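**White tabletop with crumbs that won't go away, and a rack for glass tubes**

**marshpocket**
Okay, craft table people, I need opinions. I've set up the back corner for seed sorting and dye samples: white table, white wall, white plastic rack for the tubes. I love how bright it is, but every single crumb shows up! I wipe it down, I turn around, and there's more debris next to the rack.

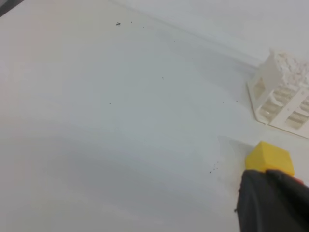
I've tried a dry cloth, a damp cloth and one of those sticky rollers. The roller was the best of the bunch, but it leaves a film that I then have to go over with dish soap. I'm in there maybe 6 hours a week, so I'm not looking to spend half of that cleaning. Does anybody use a mat? And are plastic racks fine for glass tubes, or should I go back to the wooden one?

**Leopoldo Sandoval**
Mat, mat, mat. I bought a gray silicone one from Trendbridge a couple of years ago and it's the best thing on my bench. Crumbs stay put on it, you carry the whole thing to the sink, done. Mine's 36 inches long and covers everything but the corners.

Plastic rack is fine. I had a wooden one and the holes swelled up after I rinsed it.

**tinfoil_gardener**
Gonna disagree on the mat. Seeds stick to silicone like crazy, especially lettuce and poppy. I went back to a bare white table and I'd never switch. You *want* to see the specks, some of them are your seeds lol

**marshpocket**
Ha, fair, I did sweep up a pinch of snapdragon last month and didn't notice until the packet was light.

The other thing bugging me is the color. I thought I'd painted everything the same white, but up close it goes kind of cool gray in one spot and warmer, almost beige, in another.
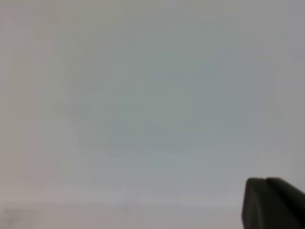 It makes a difference for the dye samples, because I hold a tube up and the same pale yellow looks like two different yellows depending on where I'm standing. Would a second lamp fix that? I have one window on the left and a ceiling light, and that's it.

**Heledd Maddocks**
Second lamp, yes, but get the same kind of bulb as the ceiling one or you'll make it worse. I did my sewing room in Dritincombe with 2 mismatched lamps and every thread I picked out in there was wrong when I got it outside.

For the tubes, tape a sheet of plain printer paper up behind them and always look against that. Cheap and it works.

**tinfoil_gardener**
Or just look at them by the window at noon? I don't get the lamp thing for a hobby table.

**Heledd Maddocks**
@tinfoil_gardener some of us only get to the hobby table at 9 p.m. :)

**marshpocket**
9 p.m. is me exactly. Okay, paper it is, and I'll look for a matching bulb. I'm still on the fence about the mat. Last question — what do you all do with the small stuff that lives on the table? I've got foam cubes (a yellow one and an orange one at the moment, stacked up on the left), and there's a long black thing with a round end that always ends up lying right in front of the rack.
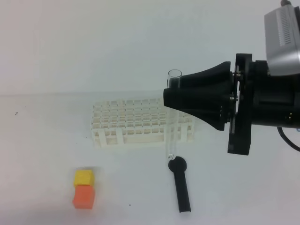 I had a tray for a while, but it took up more room than the stuff did. I'd like the whole middle clear so I can lay out packets.

**Leopoldo Sandoval**
Wall strip. Lerkent makes a magnetic one, but regular hooks would do for anything long. And push the rack back against the wall, that'll get you a few more inches for the packets.

**tinfoil_gardener**
Don't push it all the way back, you'll be reaching over everything and knocking tubes. Ask me how many I've broken. A jar for the long stuff, a drawer for the foam.

**marshpocket**
Jar! I have a hundred jars. I'll try that first and see about hooks after. Still taking votes on the mat if anyone else wants to weigh in.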